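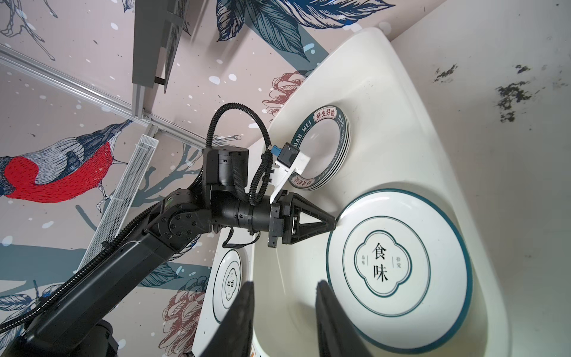

From: Sarla Pandey
To: Marsden house list
Subject: Re: Dishes in the big sink, and the painted wall

Hi all,

Replying to Diarmuid's message, with my answers in between.

Diarmuid Mulcahy wrote:
> Two things about the kitchen. First, dishes are being left in the white
> sink again. I went in at 6 last night to fill the stock pot and had to
> move everything over to the counter before I could get it under the tap.
> Can we agree on a rule and stick to it?

Yes. I would like it to be the same rule we had in the Dikville kitchen. If you use it, you wash it before you leave the room. Anything that has to soak can soak in a tub on the counter, with your name on a piece of tape. The tubs are under the window, next to the box of clean towels.

I know the sink is big and it is easy to think one more plate won't matter. But the ceramic does mark. The last time we had pans standing in one overnight it took me most of a morning with baking soda to get the gray lines out, and one of them never came out. Please don't use the green scrubbing pads on it either. The soft brush is fine for nearly everything.

> Second, the mural. Some of us were talking about whether it should have
> a clear coat where it comes down near the sink. I would hate to see the
> peonies go. Does anyone remember what paint was used?

It was ordinary interior acrylic, matte, and the dark leaves along the top had two coats. I have the leftover pink background color in a jar, so small chips can be touched up. The white dots are easy – anyone with a steady hand and a small brush can do those. I would leave the bird alone. The hatching on the wings is very fine and I don't think any of us could match it.

On the clear coat, I called the shop and they suggested a water-based matte varnish. A can is $31 and should do the lower part of the wall twice over. My worry is that we would get a shiny patch around the sink and a flat wall everywhere else. I would like to try it first on a spare board with the same pink on it and look at it in daylight for a week or so. If it looks all right, we can do the wall in June, when the windows can stay open.

Until then, please wipe splashes off the wall with a damp cloth and no cleaner. Don't rub. If you see paint on the cloth, stop and tell me.

> I can take the drying rack home and fix the leg if that helps.

Please do. It has been leaning since it was moved, and people put things back in the sink when the rack looks like it will tip. There is a bag of rubber feet in the second drawer that should fit.

One more from me. We are down to 5 soup bowls from the blue set. If you carried any home with leftovers in them, please bring them back. No need to tell me, just put them on the shelf with the others.

Sarla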